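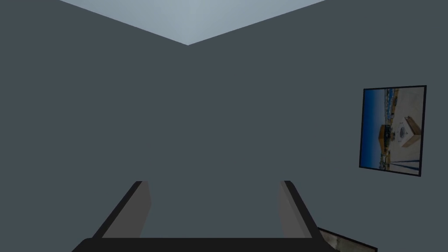
Ticket 916, opened by second shift at the Skustberg site. The new Bellis cell has been stopping at the start of its homing routine and asking for an operator to confirm "workspace clear" before it will move. On our floor that means somebody leaves the packing bench, walks over, reads the prompt and presses the button. We were told the cell would run unattended between pallet changes. I went through the simulated room first, the one with plain gray walls and the framed picture hung on the right-hand wall, to find out whether the stop can be triggered with the gripper open and nothing in it.

Priority: medium
Affects: packing, second shift, anyone covering breaks
Software: Roris controller, Trirden simulator

Log

Entry 1, 15 August 2022
Prompt came up 16 times in one shift. Operators on the bench say they have started pressing confirm without reading it. I have asked them to stop doing that and to call the lead if they are busy. Packing fell 159 cartons short of plan. Some of that was a label printer jam, so please don't put the whole number on the cell.

Entry 2
Ran the homing routine in Trirden with the fingers spread. Prompt appeared. Ran it again from the same start position with the clear check turned off in the simulator only. No prompt, routine finished. The check stays on for the real cell.

Entry 3
Compared settings. The Roris controller waits 20 seconds for a "clear" signal from the area scanner and then falls back to asking a person. The simulator has no scanner signal set up at all, so it always falls back. That explains the prompt in simulation. It does not explain the floor, where the scanner is wired in.

Entry 4
Watched the cell over a break. The scanner field reaches into the walkway between the cell and the bench. Anyone carrying cartons past the corner resets the wait. Before the cell went in, that was the normal route to the wrap machine, and people still use it.

Entry 5
Asked the shift whether they would rather move the walkway or the bench. Most want the bench left alone. They also asked who owns the confirm button, as it is not in anybody's job description. Passed to the site lead.

Next steps
Safety to review the scanner field before anyone changes it. Tape a trial walkway on the far side of the bench. Add a scanner signal to the Trirden setup and rerun homing. Until then the shift lead answers the prompt and packers stay at the bench.

Status: open, waiting on safety review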